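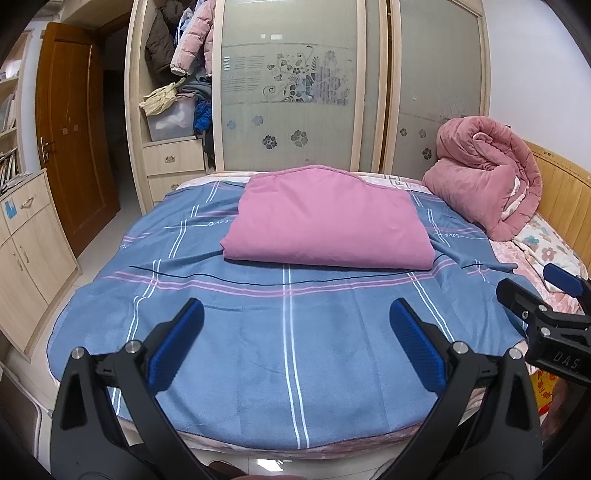 Wukora Heritage Day Association, Equipment Section

Plemeo Procession Banner Set, with poles and carrying harness

The Plemeo is a banner set for community parades, anniversary marches and memorial walks. It is carried by two persons at the front of a group, and it can also stand by itself on a stage or beside a stall when the walking is finished. We bought our first set for the founders' march in August, and since then we offer it to member groups for hire and also for sale.

The set is supplied without a printed cloth. Each group brings its own, so the name of your founder, your town or your year can be shown the way you wish. If you have no cloth yet, Tsuchiya can print one from your drawing. Please send them the artwork directly and mention the Wukora price list, otherwise they will charge you the ordinary price.

What is in the bag

Upright poles in aluminium, in sections which screw together
Crossbar, extends to 2 metres
Carrying harness for each bearer, with adjustable shoulder straps
Ground feet for indoor standing
Cord, clips and a spare locking ring
Carry bag with shoulder strap

The poles have a diameter of 32 mm. The sleeve of your cloth should therefore be sewn a little generous, especially if the fabric is heavy or lined. A sleeve that is too tight will go on with patience, but it is very difficult to remove after rain.

The cup of the harness sits at the height of the belt. For young bearers we recommend to shorten the straps completely before the pole is put in. Children's groups have carried the Plemeo at the Finduria parade with an adult walking at each side, and this arrangement we can recommend.
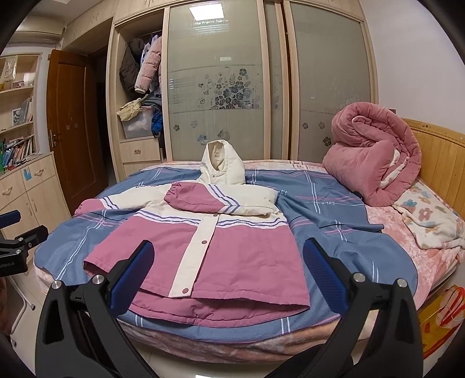 Wind and weather

The set is suitable for a light to moderate breeze. In stronger wind please take out the crossbar and roll the cloth around one pole. Cutting holes in the cloth does not help very much and it spoils the lettering. The ground feet are for halls and stages only. On grass they will sink on one side, and for this you need the peg base, which we sell separately.

Aluminium does not rust, but the locking rings collect sand. Wipe them with a dry cloth before you pack. Do not use oil, as it leaves grey marks on the fabric that did not come out of ours.

Hire and purchase

Hire is $17 per day, and the day of collection is not charged if you come after 4 pm. The purchase price is $105 for member groups, bag included. Spare harnesses and single pole sections can be ordered at any time of the year. Before the big parades the hire sets are reserved early, so please write to us as soon as your route is approved by the council.

For questions on sizes, or if your old banner has rings instead of a sleeve, ask for Yuto Miyazaki at the equipment counter in the Wukora hall. It is helpful if you bring the cloth with you, or at least its measurements in centimetres.

Comments from groups 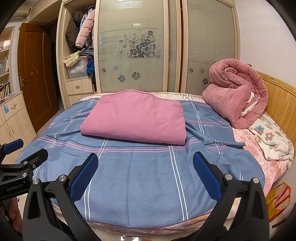
Loubna El Sherbiny: We carried it from the old railway gate to the harbour, with many stops for speeches, and the harness was comfortable the whole way. My only wish is for a longer cord. Ours was too short to tie the bottom corners, so we used ribbon from the flower stall.

Reply from the Equipment Section: Thank you for telling us. The cord in the hire sets is now replaced with a longer one. If you own a set, you can collect the new cord at the counter without charge.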